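So I finally wrote down our house rules for sim kitchen runs, mostly because Sarahí Tlapale kept asking me for them (hi Sarahí!). There are only 6, and the one I care about most is dull: decide what counts as done before you press start. Does a plate in the sink count if there's still food on it? Write it down — then leave it alone until the whole batch is through. We changed that rule halfway through 408 runs in September and had to throw out the lot. Oof. My other big one is to log every failed grasp, even the silly ones. I'll post the full list once Sverre has picked it apart. 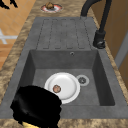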